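Sim kitchen notebook, March, after lunch

Rules for the Kalelov runs, written down again because the last set lived on a whiteboard and the whiteboard got cleaned.

1. Write the success condition before the run. "Looked fine to me" is a mood and can't be put in a table.

2. Log the seed. Run 927 is the best we have ever had and we can't repeat it, so it doesn't go in the Ullau report. Yes, I'm sulking.

3. Fingers inside a cup count as contact until the log says otherwise. Same limits as for a grasp, same slow approach. The tall tapered one gets no special treatment for being simulated.

4. Clutter stays where the randomizer put it. If the tomato ends up next to the cup, plan for a tomato. Moving it by hand and then quoting a success rate is how Adholm lost most of a month.

5. Force cap is 21 N in sim as well as on the real arm. The marble doesn't mind, but habits carry over.

6. Failed runs are kept. We had 3,088 on disk and someone "tidied" it to nearly 2,000, all of them lovely.

Open: does rule 4 cover the bread? It's well out of the way at the near end of the counter. Leaning yes. Check whether the Maillard config still overrides the cap, I think it does.
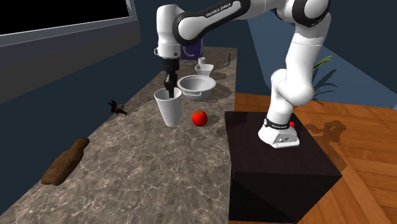 Page last changed: March, 4:40 pm (rule 5, units added)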